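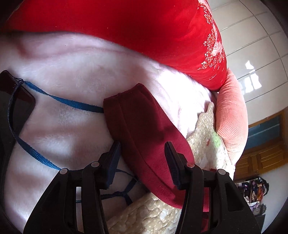
Corier is a hand-held gripper that I built at home, together with the recordings I made with it. This repository has the print files, the notes for assembly and the episodes. The fingers are matte black with open triangular cutouts, and each one carries a ribbed pad near the tip, so a soft thing such as the burgundy piece on the pink fleece is held between two pads and not between two hard edges. I wanted a tool for bedding, cushions and small fabric articles, where the object changes its shape as soon as you touch it.

Version in this folder: 2

CONTENTS

- `print/` parts for the two fingers, the handle and the camera mount
- `notes/` assembly order, screw list, my mistakes
- `episodes/` the recordings, one folder for each
- `labels.csv` one row per episode
- `splits/` train and test lists

THE BUILD

The design of the linkage started from a drawing in the Fatik workshop, where I have a shared bench. I changed the angle of the cutouts three times. In the first version the fingers were too stiff and the pad met the fabric only with its lower corner. Now the finger bends a little and the pad lies more flat.

Print the fingers on their side. If you print them standing, the layers open at the pivot holes after some days of use. Push the pivot pins in by hand and check that the finger returns alone when you release the handle. If it does not, clean the hole with a drill bit turned between your fingers. Do not use oil, it goes on the fabric.

The pads are glued. Please wait one night before the first grasp.

THE DATA

There are 61 sessions, divided in 2,672 episodes. One episode is one attempt to take an object, and it ends when the hand opens again. All were recorded in ordinary rooms, mostly on beds and sofas, with the blankets left as they were. The shortest sessions are from February, when the battery holder was still weak.

Columns in `labels.csv`:

- `episode` name of the folder
- `session` number of the session
- `surface` bed, sofa, floor or table
- `object` free text, in English
- `result` held, slipped or stopped
- `split` train or test

The column `object` is not perfectly regular. I wrote "pillow" and "cushion" for the same thing in several places, and I will correct it when I have time. Straps and cords have no label of their own, also where they lie near the object. If your method needs them, you must add them.

The split is by session. Please do not mix the episodes again, or very similar views will be in both lists.

KNOWN PROBLEMS

- The lens is wide, so straight lines near the border are curved. Calibration files are in `notes/lens/`.
- In 8 sessions the clock of the camera and the clock of the handle do not agree. They are marked in the session file, and the script `align.py` repairs most of them.
- Glossy walls give strong reflections of windows. I did not remove these episodes.
- The opening of the fingers is measured at the handle. With thick fabric the real distance at the pads is a bit larger.

USE

You may use the files for study and for your own builds. If you sell a tool made from the drawings, write to me first. The folder name `moretti_old` must stay as it is, because the loading script looks for it. The Egan loader also reads the episodes, but it ignores the column `result`.

Corrections are welcome, also for my English.

Contact | © Corier project | Back to top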